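Trotville Student Robotics Club
Progress Report to the Allimura Fund — Spring Term
Submitted by Wouter Van den Broek, club advisor

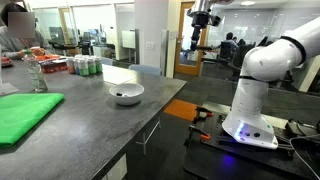
The arm on its table beside the long counter, with cans, a bottle and a bowl set out.

Summary

The club is on schedule with two of its three goals and behind on the third. Students can now collect their own demonstrations, train a model on them and run it on the arm without help from staff. The counter-clearing task we proposed works for cans and bottles. It does not yet work well for soft items, and we are asking to move that goal to the fall term. Spending is under budget.

What we said we would do

Our application listed three goals for the year. The first was to get the arm mounted, wired and approved for student use. The second was to have students build a working pick-and-place system for ordinary kitchen items. The third was to enter the Stalirness student challenge, where teams have to clear a cluttered counter in a fixed time with objects they have not practiced on.

Goal 1: Setup and safety

Complete. The arm is mounted on a table with a perforated plate, so fixtures can be clamped where they are needed. The table is separate from the counter. We started with the arm on the counter itself and gave that up in the second week, when students kept running out of reach on one side and room on the other. Moving it took two sessions.

Every member has passed the safety check. It covers the stop button, the speed limits, where to stand and who is allowed to start a program. Students work in pairs, one at the keyboard and one at the stop. The speed limit in student mode was raised once, in March, after the building safety officer watched a session. We have had no injuries. We have had one damaged gripper finger, from a student program that drove it into the counter edge. The spare was already on hand and the program now has a minimum height set.

Goal 2: Picking and placing

Mostly complete. Students recorded 1,348 demonstrations by the end of the reporting period against a target of 2,000 for the full year. Of these, 422 were thrown out during review. The usual causes were a dropped object, a hand in view of the wrist camera or a recording that was started late. The discard rate was much higher in the first month than it is now. Older students review the recordings of newer ones, and that has done more for quality than the written checklist did.

On the last test before this report, the arm completed 80 percent of trials with single cans and bottles placed at random on the counter. Tightly grouped cans are harder. The gripper has to get a finger between two cans, and it often pushes the group before it closes. One pair is trying an approach where the arm takes the outside can first every time. Their early results are better, but they have only tested it with a small group.

The bowl gives mixed results. Placing a small item in it is reliable. Picking a small item back out is not, and the rim is what gets in the way. Students are testing a steeper approach angle for this.

Reflections off the countertop were a problem we did not plan for. The surface is dark with glossy highlights, and the detection program sometimes marked a highlight as an object. The students first tried covering the counter with paper, then decided it was a poor fix with the challenge coming up. They recorded more demonstrations at different times of day instead. False detections dropped, though they still show up in late afternoon.

Goal 3: Stalirness challenge

Behind schedule. The entry form is in and our place is confirmed, but the challenge rules include cloth and soft packages, and we are not ready for either. A folded cloth can be picked up when the fold faces the arm. Turned the other way, the gripper usually slides over it. We spent three weeks on this and should have started it earlier in the term.

We propose to enter the rigid-object division this year and the full division next year. The organizers have told us this is allowed and does not change the fee.

Students

Attendance has held up better than last year. Two students left in the winter because of sports schedules and four joined after the open house. The new members started on data review before touching the arm, and this worked well enough that we will keep it. Three of the seniors are writing up the grouped-can work as their final project.

We had one visit from Verstraete, the supplier of our clamps and mounting plate. Their engineer spent an afternoon with the students going over fixture design — the most useful outside session of the year, according to the student survey.

Budget

The main costs so far are the mounting hardware, the replacement gripper finger and the challenge fee. Groceries used as test objects have cost less than planned. We have not spent the travel line and will need all of it in May. We ask to move what is left of the groceries line into spare parts, mainly a second set of gripper fingers with a softer pad.

Next steps

Finish the remaining demonstrations, with most of them on grouped cans and soft packages.
Repeat the random placement test with objects the students have not used before.
Run two full practice rounds under challenge timing.
Send the fund the final test results and the students' write-up after the challenge.

Decisions requested from the fund

Approval to move the soft-item goal to the fall term.
Approval of the budget change described above.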